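ok Leinonen cider is back. 29 cases left at the Tindville shop, that's it til April

dry one this year. green apple, bit of lemon peel, tiny bit of funk at the end. 14 months on lees which is new for them

they only made 2000 bottles so dont sleep on it
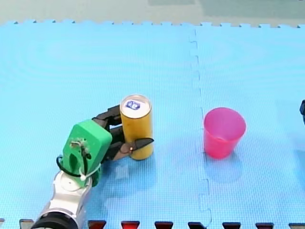

Sosen next - their pet nat is now in cans too, same juice as the bottle. Pour it, please, dont drink from the can. Doesnt need to be a fancy glass, a pink plastic cup like that one is fine by me, just leave room for the foam

Nilell rosé someone asked?? sold out, sorry. more comming in spring I think

shop open til 8 tonight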